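Wednesday, 6:40 in the morning

Slept badly, up before the heating. Used the hour to go over the breading notes before the day filled up.

The problem is still adhesion. Last batch, the coating on the eggplant slices came away in sheets when they were turned. The underside held and the top did not, which points to surface moisture on one face. I had salted both sides but only blotted the side facing up, then flipped them straight onto the tray. Correction for this time: blot, flip, blot again, rest on the wire rack for ten minutes, blot a third time if the surface still shines.

Second variable is the flour. I have been using the Fumia fine cornmeal cut with plain flour, half and half by weight. Hae-won Um thinks the cornmeal is too coarse for a first layer and should only go on last. She may be right. Her argument is that the first layer has to hold the egg, and coarse grain leaves gaps. I would like to test this properly with two lots from the same eggplant, but I only bought the one eggplant and it is not a large one. Put it on the list for the Drokcombe market.

Went through the drawer for the oven thermometer. Found it behind the graters. It reads 6 degrees under the dial at the middle shelf, same as in October, so I will keep setting the dial a little high and stop worrying about it.

Weighed out what is left in the flour jar: 474 grams. Enough for the week if I do not make bread. I want to make bread.

Also moved the spice jars to the lower shelf. The upper one sits over the stove and the paprika had caked at the neck again. Steam is the obvious cause. The turmeric was fine, but the turmeric has a better lid. Threw out one jar of ground coriander that smelled of cardboard, washed the jar, left it upside down on a towel.

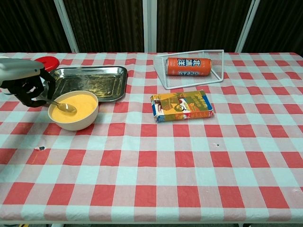 Evening. Long entry, sorry to whoever reads these, presumably me.

Made the eggplant at noon. Three blottings, as planned. The flour went on in a thinner layer than usual and I shook off the excess over the sink. Egg next, then the cornmeal mix with salt and a little paprika. Pressed each slice with the flat of the hand and did not move it afterward. Rested the lot for twenty minutes before the oven. The rest period is new. The Chukwu cookbook asks for it in the chapter on fritters and gives no explanation, but the coating did look duller and tighter at the end of it, so something had been absorbed.

Result: coating intact on every slice but the end pieces, which have skin across one face and were never going to hold. Color was uneven. The slices at the back of the oven were a shade darker. I rotated the tray once at the halfway mark and should do it twice. Texture good when hot, leathery by four o'clock. I ate one cold to check, and would not serve it that way.

Salt level was too high. I rinsed nothing after the salting step, and then put salt in the mix as well. Next time leave it out of the mix altogether and correct at the table.

Cleanup took longer than the cooking, mostly on account of the egg, which sets in the corners of a dish if it is left while you eat. Cold water first, then hot. I know this and used hot water first anyway. The wire rack needed a brush at every crossing point. Soaked it for half an hour in the end and it came clean without much effort, so the brushing was wasted.

Wiped the table down and ordered two more pieces of the oilcloth from Skiswood, one for the table and one to line the shelf under the sink. They want the measurements in millimeters. The shelf is awkward because the pipe comes through at the back left, and I had to measure around it twice to get the same number. I will cut the notch myself once it arrives.

Hae-won called at seven. Told her about the cornmeal. She said to try rice flour for the first layer, and that she has a bag open which I can have half of. She also asked for her square cake pan back. It has been on top of my refrigerator since spring. Put it by the front door with a note on it.

To do: rice flour, a second eggplant, new coriander, a tighter lid for the paprika. Check the price on the 3,000 gram sack of cornmeal before buying the small bags again. Set the bread sponge tonight if I am still standing at nine.

9:15. Sponge is set. Used 150 grams of the flour, so the jar will not last the week after all.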